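Rust staining on plain sheet, entry for 18th June

Carrying on from the January panels. Same question: how much of the brown marking on bare and lightly coated steel starts at scratches, and how much is iron carried over from something else and left to dry on a sound surface. The two look alike from arm's length and need different treatment.

Panels: 13 in this set, all cut from the Prundia sheet. Edges deburred, faces degreased with the usual alkaline wash, rinsed in deionized water, dried with warm air. Four left bare as controls. The rest got the Lasarach wax film, brushed on half and wiped on the other half. Brushed film is visibly uneven near the hanging holes. I did not correct it.

Wash bath made up at 47 grams per liter. Last batch was mixed by the scoop and should not be compared with this one.

Everything went into the Koivisto humidity cabinet with the rack at the lower position. Total exposure 630 hours. The door was opened at each weekly check, and the chart shows a dip in humidity every time, recovering within the hour. One longer dip in the second week, cause unknown. Water tank was not empty when I looked.

Results, bare panels. General light rusting as expected, heaviest along the bottom edge where condensate hangs. Scratches made with the carbide point filled in first and bled downward. Where two scratches cross there is a raised spot that can be felt with a fingernail.

Results, waxed panels. Scratches cut through the film behave like bare steel for the first part of the run and then slow down. Wiped film did better than brushed, which surprised me. Thickness readings are higher on the brushed ones, but the spread is wide and the thin places are where the rust begins. Average thickness is a poor number to report here. Minimum reading per panel goes in the table from now on.

Transfer stains. Steel wool fragments laid on damp film left a clear brown mark by the next check with no attack underneath. Mark came off with the mild citric wash and the film below read the same thickness as before. On bare steel the mark wiped off too, but there was light pitting under it on one panel. Shape is not a reliable guide. A smear on a back wall can be carried rust or a worn spot, and the only way I have found to tell is to clean it and look again a week later.
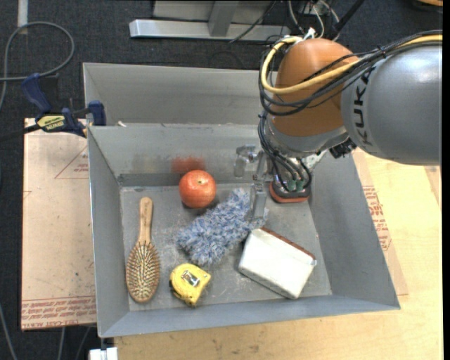

One reply to the January entry objected that the citric wash settles nothing, as it will lift fresh corrosion product from a genuine defect as readily as it lifts a carried stain. The point was that a clean surface after washing proves only that the brown layer was thin, and that the ferroxyl test should be run on the washed area before anything is called sound.

Fair. I had been leaning on the one-week recheck for this, but a week on a dry shelf is a weak test. Ran ferroxyl on the washed spots this afternoon, filter paper method, fresh solution. Waxed panels: no blue at the transfer marks. Bare panels: blue nearly everywhere, so no information. The test is useful on coated sheet and should be left out for bare.

Also tried it on the brushed panels near the hanging holes. Fine blue dots in the thin areas, well away from any visible rust. These would have passed by eye.

Problems with this set:
Scratch load was set by hand. Depth varies.
Panel tags bled ink onto the wax. Switch to stamped tags.
Rack leaves a contact line on both faces. Ignore readings next to it.
Citric wash was used at room temperature and the room was warm.

Tevstead wants a yes or no on wiping in place of brushing. My answer for now is yes for flat sheet, no opinion on folded seams. Nothing in this set had a fold, and seams are where water sits.

Next set: folded samples, wiped only, with ferroxyl before and after exposure. Need more sheet from Prundia, same coil if they still have it. Cabinet is free once the drain filter has been changed. Photographs of all panels to be taken under the same lamp this time.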